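The Pine Table at Parkach

The owner of Parkach, a coffee and homewares shop, has a back room she likes better than the shop floor. She does her thinking there, at a pine table under pink light, and she was delighted to talk about it.

"I love this table! It has knots all over it and I wouldn't sand out a single one," she said. We talked with the mug standing between us - the one with the Moomin-style characters and the little round moon. Or sun. She has never decided.
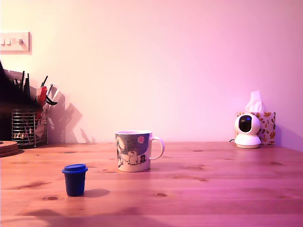
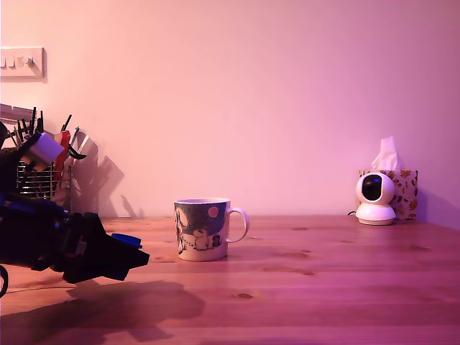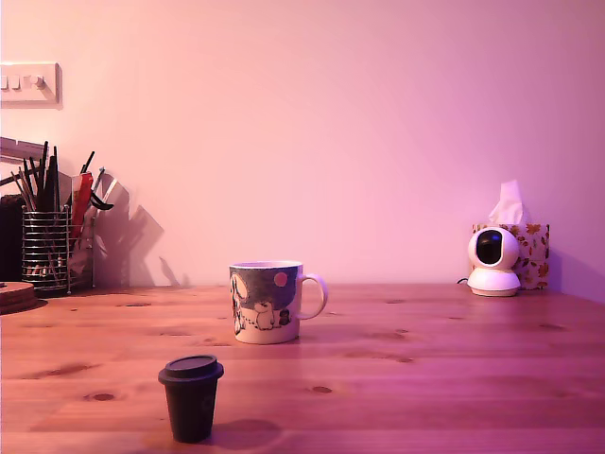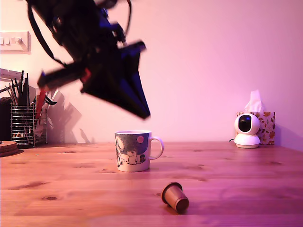
The mug on the pine table, in the pink light.

Choosing what stays

The mug has been with her since February, and she drinks everything from it. "I own 93 mugs, which is ridiculous, and I reach for this one every single morning," she said. "The gray-blue sky gets me. It looks like an evening when you ought to be in bed and you're still out walking."

Small lidded cups are her other weakness. She found her first 2 at the Avdale market and has been hooked ever since. "A tiny cup with a lid is just a happy object," she said, laughing. Capsules are the weekday habit, and she got through nearly 400 of them last year.

The tissue box with the autumn leaves stays out in every season. "Why would I put leaves away?" she said. "They're orange! They go with the wood."

Next she wants a shelf from Kukel, long enough for the whole collection - and then, she says, she can finally start on teapots.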